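Removing Scuffs and Marks from White Work Surfaces

Applies to: laminate, melamine and powder-coated tops. Not suitable for oiled wood or natural stone.
Last revised 26 August 2022 by Rafia Arain

White tops show marks that a darker finish would hide. Most of these marks are material deposited on the surface, such as rubber, graphite, skin oil or adhesive, and can be lifted without abrasion. Work from the mildest method to the strongest and stop as soon as the mark is gone.

What you need

Two microfiber cloths, one damp and one dry
Dish soap with no added bleach
Isopropyl alcohol, 70 percent
Baking soda
A plastic scraper or an old store card
Nitrile gloves

Step 1. Clear and dust

Take everything off the top and wipe it with the dry cloth. Grit left on the surface will scratch the finish once pressure is applied. Run the cloth along the front edge as well, particularly on shaped edges, where hand oils collect.

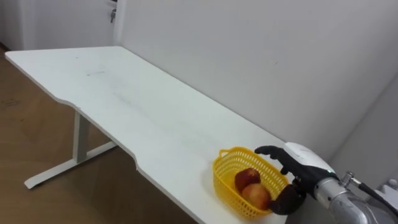
Step 2. Wash

Mix one teaspoon of dish soap into a quart of warm water. Wring the cloth until it no longer drips. Wipe in straight, overlapping passes, then go over the same area with clean water. Soap residue dries to a gray film that is easily mistaken for a stain. Dry immediately, and do not let water stand on a seam.

Step 3. Identify what remains

Gray or black streaks that feel slightly raised are usually rubber or metal transfer. Yellow or brown rings are usually tea or coffee. Blue or red lines are ink. A mark that catches a fingernail is a scratch and will not respond to cleaning; see the note on scratches.

Step 4. Spot treatment

Rubber and metal transfer: apply alcohol to a corner of the cloth and rub lightly for 16 seconds. Check the cloth. If color is coming off, repeat up to 3 times.

Ink: hold the alcohol-dampened cloth on the line without rubbing, then lift. Use a fresh section of cloth each time.

Tea and coffee: make a paste of baking soda and water. Leave it on for about 3 minutes, then wipe off. Do not scrub. The paste is mildly abrasive and will dull a gloss finish.

Adhesive: push the plastic scraper under the residue at a low angle, then remove the rest with alcohol.
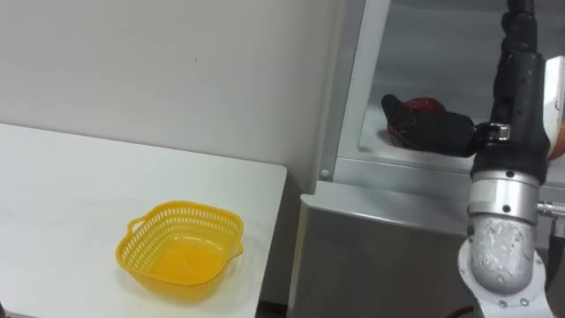 Step 5. Rinse and inspect

Wipe all treated areas with clean water and dry them. Look across the top at a low angle toward a window or lamp. Dull patches indicate residue and should be rinsed again.

Note on scratches

Fine scratches in laminate can be filled with a matching repair paste. Test the color on the underside first. Deep scratches that expose the core should be sealed to keep moisture out.

Do not use

Melamine foam on gloss finishes
Acetone
Furniture polish containing wax or silicone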